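Katthorpe Collection Guide
Section 6. Household Pick-and-Place Sessions, Two Operators' Grippers

Revision of January 9, 2022. Replaces the July text of Sections 6 and 6a. Maintained by Aslı Dursun and Harish Gowda.

6.1 Scope

This section covers the set-up, recording and checking of demonstrations in which small household items are moved from a table into an open box with a pair of hand-held grippers. It applies to sessions in occupied homes. For bench sessions in the laboratory, see Section 5. For deformable items such as towels and clothing, see Section 7.

The demonstrations are used to train a policy that maps wrist-level camera images to gripper motion and opening width. No arm is present during collection. The trained policy is later run on a fixed two-arm station, with the same type of finger mounted at each wrist. Anything the operator does that a wrist cannot do will degrade the training set, and most of the rules below follow from that.

6.2 Before you leave for the site

1. Charge both grippers and the recording unit overnight.
2. Check that the fingertip pads are clean and seated flush with their backing. Replace a pad if a corner lifts under light pressure from a thumbnail.
3. Open and close each gripper ten times through its full travel. The motion must be free of catches at both ends.
4. Tighten the two large pivot screws to a light finger stop. Do not use thread lock.
5. Run the width calibration in Gezer and save the result under the session name. Do not reuse a calibration from another day.
6. Pack the item kit. The kit list is in Appendix C.

Caution: The linkage can pinch skin at the upper joints. Keep the free hand clear of the arms when cycling the gripper.

6.3 Preparing the table

The work surface is whatever the household normally uses. Patterned tablecloths, play mats and newspapers stay in place. Early sessions were recorded on a plain gray cloth, and the resulting policy failed on printed surfaces, where it closed on flat artwork. Sessions since July have been recorded on the surface as found.

1. Confirm that the surface lies flat and does not slide when a gripper is dragged across it with moderate force. Tape the underside if needed.
2. Place the box with its open side up. Any shallow cardboard box is acceptable, printed or unprinted. The operator must be able to reach the inside with either gripper without touching the rim.
3. Spread the items in front of or beside the box in no particular pattern. Items may touch or overlap.
4. Leave the background alone. Do not clear sofas, shelves or windows. If a person is likely to walk through, ask them to wait until the episode ends.
5. Draw a curtain only if direct sun falls on the table itself. A bright window in the background is acceptable.

Note: Items may be in the box at the start of an episode. Record the starting state in the log as EMPTY or PARTIAL. Do not remove items to obtain an EMPTY start unless the session plan calls for one. 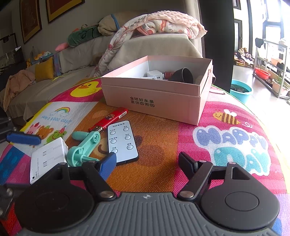 Does the box have to stay in the same place for the whole session?

Move it between episodes as often as the session plan allows, and leave it where it is once recording has started. A change of a hand's width or a quarter turn is enough. If the box is knocked during an episode, carry on and mark the episode with the flag B.

6.4 Choosing items

Item kits are built to give a spread of shapes and grasp types. The following classes are used in the log and in the results tables.

Class F, flat and thin: remote controls, cards, small paper packs. These are grasped across the short side or tipped up at one edge.

Class C, cylinders: lighters, lip balm, batteries, tubes. A cylinder may roll on the first contact. Let it settle and grasp again in the same episode.

Class K, blocks: wall chargers, small cartons, erasers. Approach with the fingers parallel to two opposite faces.

Class J, jointed or hooked: folding tools, clips, tags. Grasp the largest rigid part.

Class S, soft or irregular: squeeze tubes, toys, rubber figures. Close until the pads deform slightly, then stop.

Each episode should contain items from at least three classes. An item that does not fit any class is logged as X with a short name. Household items offered by the family may be added if they are not fragile, sharp or private.

Caution: Lighters used in a kit must be empty. Blades must be removed from any folding tool or locked inside the body. Do not include medicine in open packaging.

6.5 Recording an episode

1. Start Binport on the recording unit and load the session plan.
2. Hold one gripper in each hand with the pads fully open, above the near edge of the table. Both wrist views must show the box or at least one item.
3. Press and release the start button on the right gripper. Hold still for two seconds. Binport uses this interval to align the two clocks.
4. Move the first gripper toward the chosen item at a steady speed. Bring it to a short stop, with the pads on either side of the item, before closing.
5. Close until the item is held. Lift clear of the surface before any sideways motion.
6. Carry the item over the rim and lower it into the box. Open the fingers with the item close to the bottom or to the item beneath it. Do not drop items from height.
7. Return the gripper to the near edge before using the other one, unless the plan is marked BOTH.
8. Repeat until the table is clear or the plan count is reached.
9. Hold both grippers still with the pads open for two seconds, then press and release the button again.

If an item is dropped on the table, pick it up again and continue. If it falls to the floor, leave it there and finish the episode without it. Log the item with the flag D.

Never correct the position of an item with a bare finger while recording. Episodes with a bare hand in view past the start interval are rejected at review.

6.6 Handling rules

Keep the wrist rotation within the range marked on the training card. A wrist turned past this range produces poses that the arm station cannot reach.

Keep the idle gripper still and above the table. It may enter the other gripper's view. Mutual visibility is useful to the bimanual policy, which has to learn where the second tool is likely to be.
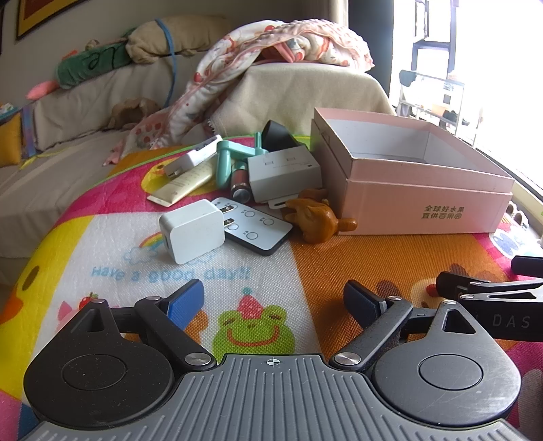 Leave the fingers of the idle gripper open. In the first round of sessions many operators rested it half closed, and the policy learned to half close the idle hand whenever the other hand was lifting. Hưng Đào traced the fault to the collection habit after two weeks spent looking for it in the controller.

Where an item lies under or across another, take the upper item first. Where neither is clearly on top, take the one nearer to the box. Do not sweep a cluster apart with the fingers unless the plan is marked PUSH.

Items lying against the wall of the box need a steeper approach. Tilt the gripper away from the box so that the outer pad clears the rim. If the space is too narrow for a pad, drag the item out by its free end and then regrasp.

6.7 Checks after each block

Run the block check after every ten episodes and before any change of kit.

1. Play back one episode at double speed in both views.
2. Confirm that the width trace returns to its open value at the start and end. A drift of more than two millimeters calls for a new calibration.
3. Confirm that tracking was not lost. Lost intervals are drawn in red on the time bar.
4. Wipe the lens of each gripper with a dry cloth.
5. Enter the block in the paper log as well as in Binport.

Tracking loss is most common when a gripper is held low over a plain surface with the box filling the rest of the view. Raise the starting position or rotate the box so that one corner faces the operator. If loss persists, stop the session and report it to Yee-man Au.

6.8 Acceptance and results to date

Every episode is reviewed by a person other than the operator. The reviewer rejects an episode for a bare hand in view, tracking loss longer than half a second, a missing still interval, or a wrist pose outside the permitted range.

At the time of this revision, 132 home sessions had been completed and 2,477 episodes submitted. Of these, 329 were rejected. Missing still intervals were the largest single cause, followed by tracking loss.

Alper Erdem compared two policies trained on the same number of accepted episodes, one from plain-cloth sessions and one from sessions on surfaces as found. Both were tested on four tables not used in training. The second policy closed on printed artwork less often on every table. Grasping of class F items remained weak in both, especially where the item was thin and its color was close to that of the surface beneath it. Full tables are in the Darkier report, Chapter 3.

The effect of PARTIAL starts has not been measured separately. Operators are asked to log the starting state with care so that the comparison can be made later.

6.9 Closing the session

1. Upload all blocks while still on site if the connection allows. Otherwise, make two copies on separate drives.
2. Return household items to the family and check the kit against Appendix C.
3. Have a family member sign the image release. Episodes without a signed release are deleted within seven days.
4. Fit the pad covers and store both grippers with the fingers closed.

Continue with Section 6a for sessions planned as BOTH or PUSH.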